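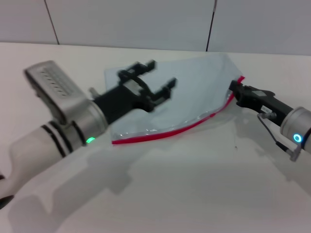 Bench 2, both arms at the zip-top bag.

Pre-purchase walkthrough: two-arm bench cell
Site: Pistholm, packing room
Date: Jun 29, 2021
Purpose: decide what goes in the equipment budget and what waits

I used our usual inspection list for this one and wrote my comments under each line. It's longer than last time, sorry, but most of the extra is about money and I'd like us to have it all in one place before the order goes out. Ratings are OK, FIX, BUY or ASK. Anything marked BUY ends up in the totals near the bottom.

SECTION A — TABLE AND SURROUNDINGS

A1. Work surface clean and level
OK. White top, level both ways with the long spirit level. I did spot one tiny dark speck to the right of the bag, so please wipe down before each session. Clear plastic on white is hard enough to see already.

A2. Surface suits the material being handled
ASK. This is my big question for Maduron, who quoted us the table. The bag lies flat against the top and there isn't much for a finger to get under. I'd love a slightly softer mat in a darker color. They have one in the catalog, and I've asked for a sample before we commit to a full sheet.

A3. Lighting
FIX. The arms throw soft gray shadows over the tabletop, and the one from the left arm is a big one, running toward the front. I can live with it, but if we're going to be judging bag seals by eye then I want a second light from the other side. We have two spare lamps in the store room, so no spending here, just somebody with a ladder and half an hour.

A4. Clearance to the back wall
ASK. The top edge of the bag is lying close to the wall panels, and the left fingers point that way too. Before the bench gets bolted down I'd like to know whether we can pull it forward a bit. Much cheaper to sort out now than after the floor anchors go in!

A5. Walkway marked
FIX. Tape on the floor is peeling at the corner by the door. We have a roll.

SECTION B — ARMS AND GRIPPERS

B1. Status lights visible from the operator position
OK. Green on the left wrist, blue ring on the right. I could see both without leaning in. What I couldn't find was one plain page telling a new operator what each color means, so I've asked Rai for that in writing. I want it laminated and stuck up before anyone signs the acceptance form.

B2. Cables secured and clear of moving parts
FIX. There's a thin dark cable under the right gripper that hangs in a loop down to a little gray bracket below the wrist. I'm not calling it a fault. I just don't like loops near a table edge where people will be reaching in with bags all day, and I'd rather pay for a proper set of cable clips than for a new cable. Rai sells a clip kit. Put it on the order.

B3. Gripper fingers, condition
OK for now. Two black fingers on the left one, parallel style, and the same black finish on the right. I checked the screws by hand with the power off and nothing turned.

B4. Gripper fingers, spares
BUY. Fingertips are the part we'll go through, and the first quote had none at all. I want 4 sets on the shelf from day one. The lead time Rai gave me is 21 days, and three weeks with a dead bench in the busy season would cost us far more than a box of spares. We learned that one the hard way in February with the labeler.

B5. Vents clear
OK. The silver housing on the left wrist has a row of small slots on top. No dust yet. I've added it to the weekly wipe-down — soft brush only, please, no compressed air.

B6. Labels and asset tags
ASK. There's a small white sticker on the side of the right gripper. We need our own tags on both arms for the insurance list, so somebody please check with Rai where we're allowed to stick them.

SECTION C — THE TASK ITSELF

C1. Test item matches what we really pack
OK. Clear zip-top bag with the red seal strip, the ones we already buy from Jeta. I insisted on using our own bags for this walkthrough. The demo at the showroom used stiff little boxes and of course it looked wonderful.

C2. Item is presented the same way each time
FIX. We laid the bag down by hand, a bit crumpled, with the seal curving along the front and up the right side. That's fair for a test (it's how they come off the roll on a bad day), but I wouldn't plan production around it. A simple tray with a raised edge would do the job. I got a price on one, see the totals.

C3. Contact point
ASK. The right fingertips are on the corner, at the red seal, and the left gripper is hovering over the other half of the bag. I think the corner is a sensible place to go for. I'd still like to see it done on a full shift's worth of bags before we say yes to a second bench, and I've asked for that to be written into the trial terms.

C4. Emergency stop reachable
OK. Tested from both sides of the bench before we began. It needs a second button if the table does get moved forward, so please look at this line and A4 together.

SECTION D — MONEY

D1. Spares, clips and labels
BUY. $2134 for the lot, going by Rai's latest quote. That's fingertips, the clip kit and a spare cable. It's higher than I had down, and I did push, but they only came down on shipping.

D2. Tray and mat
BUY, once the sample is in. Around $900 for both. I'm happy to drop the mat if the sample turns out no better than the bare top. The tray I would fight for.

D3. Training
ASK. Not in any quote I've seen. I'd like the evening crew trained along with the day crew, and I don't want to find out later that it's billed per person.

D4. Service contract
Hold. The first year is covered by the warranty. I'd put a line in next year's budget now so it doesn't arrive as a surprise, and leave it blank until we have a few months of use to go on.

D5. Second bench
Hold. I know, I know, everyone wants two. Let's get this one through the trial.

BEFORE THE ORDER GOES OUT

Mat sample from Maduron — waiting
Light color page from Rai — waiting
Trial terms with the full shift added — sent back for changes
Bench position agreed (A4 and C4) — needs a tape measure and a decision
Lamps moved — not started
Floor tape — not started

If you disagree with any of my ratings, write it right under the line so the next person can see both views. I'll walk the bench again once the lamps are up.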